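The Celtlow display booth is a small three-sided enclosure for workshops, school labs and product corners. We make it in our own shop and deliver it flat, with all the screws in a bag.

## Walls and floor

The walls come in two colours, burnt orange and bright blue. On the back they meet in one panel, and thin black lines are printed over both colours. The floor has a grey marble pattern with pale veins, and a thin metal edging closes it along the walls. Two aluminium posts hold the rear corners.

Small things are easy to find on this floor. A red hex key shows up well against the grey, and so does a light cloth with printed green leaves.
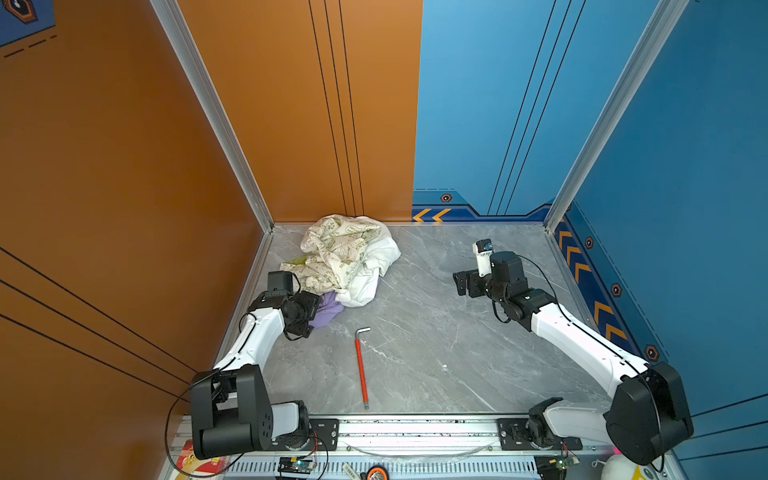
## Assembly

Two persons need 300 minutes for the first assembly, if they also level the table. The second time goes faster. Please tighten the rear posts only when all the walls are standing – otherwise the corner can pull to one side.

## Care

- Wipe the floor with a soft cloth and a little soap.
- Do not use scouring powder on the printed lines.
- Check the screws of the posts every three months.

## Ordering

Delivery takes five weeks. The guarantee is for two years and covers the walls, the floor and the posts. Single walls can be ordered later in the same colours. For questions about spare parts please write to Khôi Phùng, and for larger orders to Jummai Ekpo.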